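Fruit box scheme extends to Navickas after steady first season

22/06/2018

A weekly fruit box scheme that began with a handful of streets in Bevura will take in households in neighbouring Navickas from next month, the organisers said in a notice to members.

The scheme, run by the local grocery co-operative Gridex, now packs 160 boxes a week. It started in February with 21 households, most of them within walking distance of the co-operative's shop. Orders picked up after Easter and the packing was moved from the back of the shop to a rented hall to make room for the pallets.

Each box holds a mix of whatever is in good supply. Members pay by the month and can choose a small or a large box, but they do not choose what goes in it. The only exception is for allergies, which are noted on the order form and checked at packing.

The winter boxes have leaned heavily on citrus, with oranges in every delivery so far this month. Apples and kiwifruit have made up most of the rest. Passionfruit and pomegranates have been added in small numbers as they came in, usually one or two to a box.
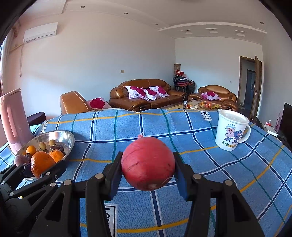

Pomegranates have drawn the most questions from members. A sheet put in with the last delivery explains how to open one: cut a shallow circle around the crown, lift it off, score the skin down the sides and pull the fruit apart over a bowl of water. The seeds sink and the white pith floats, and both can then be strained. The sheet also says that light scratches or a dull patch on the skin are no guide to the fruit inside, and that weight is a better one. A ripe pomegranate should feel heavy for its size.

The same sheet asks members to keep apples away from kiwifruit unless they want the kiwifruit to soften quickly. Oranges will last about a week in a fruit bowl and longer in the fridge. Passionfruit can be left out until the skin wrinkles, and the pulp freezes well in an ice cube tray.

A survey sent out with the May boxes was returned by 146 households. Most said the amount of fruit was right for them. The most common complaint was about delivery times, with several members in the hillside streets saying their boxes had arrived after dark. Others asked for fewer apples and more soft fruit, though the co-operative said the choice of soft fruit would stay limited until the warmer months.

Two changes have been made as a result. The van now leaves the hall at 7 am and does the hillside streets first. Members who are out during the day can also have their box left at the shop, where it will be held until closing time the following day. Boxes not collected by then will be passed on to the school breakfast program.

Delivery to Navickas will be handled by Drorex, a courier firm that already covers the area for the co-operative's dry goods orders. There will be one run a week to begin with. Households on the eastern side of the creek are not included yet, and the co-operative said it would look at adding them once the new run had settled in.

The price of the small box will stay the same. The large box will go up slightly to cover the cost of sturdier cardboard, after a number of boxes split at the base during wet weather in May. Members are asked to flatten their empty boxes and leave them out for the driver on delivery day. Boxes that are still in good condition are used again, and the others go to recycling.

Bags and nets are no longer being used for loose fruit, apart from a paper bag for anything likely to bruise. Members who want to return the old nets can drop them at the shop counter.

Households in Navickas can put their names down at the shop or by using the form on the co-operative's website. Places will be offered in the order the forms are received. Anyone already on the waiting list does not need to apply again but should check that their address and phone number are up to date.

Existing members in Bevura will keep their current delivery day. Those going away over the school holidays can pause their box by letting the shop know by noon on the day before delivery.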